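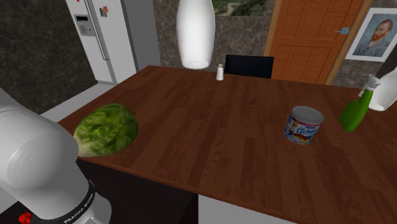
Sweetened condensed milk ice cream is the first dessert I ever made for other people, and it's still the one I make most. It needs no machine, no eggs and no cooking, and you can have it in the freezer before the coffee is ready. I grew up on the version my aunt made in Dalisay, which was so sweet it made your teeth hum, and I've spent years nudging it toward something I can eat a whole bowl of. The can you want is the cylindrical kind with a metal rim, like the one with Lechera in blue script on the label, and any brand of sweetened condensed milk will do the job. Please don't grab evaporated milk by mistake! The cans sit right next to each other at my store and I've done it twice.

What you need

One can of sweetened condensed milk
2 cups of heavy cream, very cold
A good pinch of salt
A squeeze of lime juice, or a splash of vanilla if you aren't a lime person
Whatever you want to stir in (more on that below)
A loaf pan or any freezer-safe box with a lid

That's it for the plain one. I know the salt sounds like a throwaway, but try a batch without it and you'll see. It tastes like cold frosting.

Before you start

Put your mixing bowl and your beaters in the freezer. I usually do this before I go get the groceries, and by the time I'm home they're frosty and I feel very organized. If your kitchen is hot (mine is awful in June), put the loaf pan in too.

Put the condensed milk in the fridge overnight if you think of it. Room temperature works, but the cream holds up better when everything going into it is cold. Cold condensed milk is thick and slow, so have a rubber spatula handy to get the last of it out of the can.

Whip the cream

Pour the cream into the cold bowl and start the mixer on low. Once it stops splashing, go up to medium-high. You want soft peaks that are just thinking about turning stiff. Lift the beaters out and the cream should stand up and then flop over at the tip.

My friend Benjie Salazar does this by hand with a whisk and says it takes him no time at all — I think he's lying, but his ice cream is very good. If you're whisking by hand, trade off with somebody.

Stop earlier than you want to. The cream gets a bit more of a beating when you fold in the milk, and if you started with stiff cream you can end up with little greasy flecks. Those flecks are butter. They won't hurt you, but they feel waxy on your tongue when they're frozen.

If you do go too far, add a couple of spoonfuls of unwhipped cream and fold gently. It often comes back.

Fold it together

Scrape the condensed milk into a second bowl with the salt and the lime juice or vanilla, and stir until it's smooth. The lime will thicken it a little, and that's fine.

Drop a big scoop of whipped cream into the milk and stir it in without being careful at all. This loosens everything up. Then add the rest of the cream and now be careful: cut down through the middle with your spatula, scrape along the bottom, and bring it up over the top. Turn the bowl as you go. A few white streaks are okay.

Taste it here. It should seem a touch too sweet, because freezing dulls it. If it tastes exactly right in the bowl, it'll taste flat tomorrow.

Stir-ins I like

Toasted coconut. Toast it darker than feels safe, let it cool all the way, and use a big handful.

Coffee. Dissolve a heaping spoonful of instant coffee in as little hot water as you can get away with, let it cool, and mix it into the condensed milk before you fold. Yaqin Fan gave me this one and she adds crushed chocolate cookies on top of that.

Mango. Cook the mango down first! Raw chunks freeze into rocks. I simmer chopped mango in a small pan until it's jammy, chill it, and swirl it through at the end with a butter knife.

Crushed peanuts with extra salt. My favorite, and the one my kids pick out and complain about.

Keep the stir-ins to a cup or so in total. More than that and it gets crumbly when you scoop.

Freeze it

Scrape everything into the cold pan, smooth the top, and press a piece of parchment or plastic wrap right onto the surface. Lid on over that. Then it goes to the back of the freezer, away from the door, for at least 8 hours. I've pulled it out at 4 and it was more like a very nice mousse, so if people are already sitting at your table with spoons, go ahead.

Leave it on the counter for a few minutes before you scoop, and run the scoop under hot water between servings.

If something goes wrong

Icy: there was probably watery fruit in it, or the top wasn't covered.

Too soft, even the next day: check your freezer, or ask yourself how much rum you put in. (A tablespoon or two is plenty. I've gone over and ended up with a milkshake.)

Grainy or waxy: overwhipped cream. Let it soften and eat it over warm pie, where it won't matter much.

It keeps for a couple of weeks before it starts to taste like the freezer. If you want to take it somewhere, wrap the frozen pan in a thick towel and put it in a cooler with ice packs. Mine has made the 30-minute drive to Natália Tóth's house more than once and was still firm enough to scoop when we got to dessert.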